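Food Process Basics, Handout 2
Absorption Cooking of Rice: Water Ratio and Shutoff 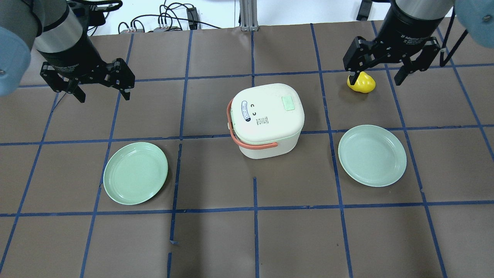
Hermenegildo Magaña asked after the last session why the water ratio falls as the batch gets larger. Losses to steam depend mainly on the pot and the cooking time, so they do not double when the rice doubles.

Definitions
Absorbed water: water held by the grain at the end of the rest period.
Lost water: water that leaves as steam.
Total water = absorbed + lost.

Worked case
Dry rice: 348 g
Water added: 541 g
Ratio by weight: 541 / 348 = 1.55

Shutoff
While free water remains, the pot base stays near the boiling point. Once it is gone, the base temperature climbs – a basic cooker switches to warm at this point. At high altitude water boils at a lower temperature, and cooking takes longer.

Rest period
Keep the lid closed. Moisture evens out between the top and bottom layers.

Problem for Friday
Repeat the worked case for 2082 g of dry rice, with lost water fixed at 60 g in both batches.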